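Specks and faint marks on a white tabletop that won't wipe off
Posted in Home Care > Furniture and Surfaces
November 2023
342 views

Cuiping Dai
I have a white work table, smooth top, bought secondhand in February from a Skornberg outlet. It gets used most days. Over the last few months it has picked up small dark specks and short marks, and the usual wipe with a damp cloth and dish soap doesn't touch most of them. Two pictures of the top below.

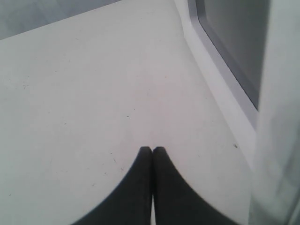
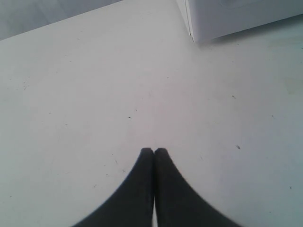 I don't know what the top is made of. There was no paperwork with it and the label underneath has only a number, 313. It doesn't feel cold like stone or glass, and a drop of water sits on it without soaking in.

So far I have tried dish soap and a microfiber cloth, then a glass cleaner, which left streaks I had to wipe off again. A few specks came up with a fingernail. The rest feel flat when I run a finger over them. I have not used anything gritty because I don't want to dull the finish. Is there a safe order to try things in, and at what point should I give up and leave it?

Flillton
Magic eraser. Done.

Dong
I would be careful with the answer above. Those white foam sponges are a very fine abrasive. They do work, but on a glossy top they can leave a dull patch that shows up when the light comes in low, and you can't put the shine back. Keep it for last and test it underneath first.

The order I use on white tops:

Dry dust first. Grit that gets dragged around under a wet cloth makes new scratches. A soft brush or a dry microfiber is fine.

Next, warm water and dish soap, but leave the wet cloth lying on the spot for up to 20 minutes before wiping. Most people wipe right away and the soap has no time to work. Dry it afterward with a clean towel.

For specks you can feel, use the edge of an old plastic card held almost flat. No metal blades.

For flat dark marks, put a little rubbing alcohol on a cotton pad, just on the mark. Ink and rubber scuffs usually come off this way. Try it in a corner first – if the top is painted or lacquered the alcohol can soften it, and you will see white on the pad. Stop if that happens.

If a mark is still there after all that, it may be a scratch with dirt in it. A paste of baking soda and water on a fingertip, rubbed lightly and rinsed, will sometimes lift the dirt. The scratch stays but it is harder to see.

I would give up after that. Small marks on a white table are normal wear.

Nuvlow
Agree with Dong on most of it. I skip the baking soda on anything shiny, for the same reason as the sponge. Also check the feet of whatever you set down on the table. I had short black streaks coming back every week and they were from the rubber pads under a desk lamp. Felt pads fixed it.

Cuiping Dai
Thanks. I will start with the soaked cloth tonight and test the alcohol on the underside before I use it on top.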